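Tarno Lab Gallery: Grasping Small Round Objects from Handheld Demonstrations

Home / Projects / Hastville Manipulation Study / Gallery

Summary

The study asks how much human demonstration data a policy needs before it can pick up small objects that roll when touched. All demonstrations were collected with handheld grippers carrying a camera, and no robot arm was used until evaluation. The final set contains 232 demonstrations across six object types. Policies were trained on the Noh action representation, in which each target pose is expressed relative to the current gripper pose.

Rolling objects are a hard case for this kind of learning. A block tolerates a few millimeters of lateral error, because the first finger to touch it pushes it toward the other. A ball in the same situation leaves the grasp region if the fingers are set too high or close too quickly. Most failures in the first round were of this type.

Collection protocol

Operators were asked to start from a different height and heading each time. Closing speed was left free in round one and limited in round two. Demonstrations in which the object left the work surface were kept in the log but excluded from training.

Objects were placed by hand without a template. Three surface conditions were used: bare table, white covering, and dark cloth. Results are reported separately for each.

Evaluation used the Bevetti test sequence with five trials per start position. A trial counts as a success if the object is lifted and held until the arm reaches its rest pose. Regrasps are allowed within the time limit and are scored in a separate column.

Gallery

Click to enlarge. Captions give the object and surface condition.

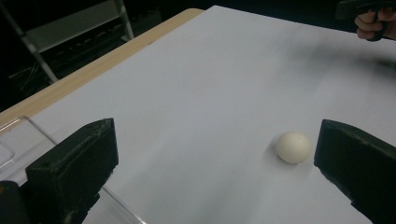 Small white ball on white covering, fingers open. The ball lies nearer the right finger, so closing symmetrically about the gripper's center line would bring that finger into contact first. Low contrast between object and surface makes this the weakest condition for the visual encoder.

Comments

Noh: Did you try training with the off-center starts removed? In our runs the policy learned to center itself before closing only when the data included plenty of bad starts, and a cleaner set made it worse.

Reply from the project page: We have not run that ablation. Off-center starts were kept in both rounds. A comparison on the white covering is planned for February, with closing speed held at the round two limit.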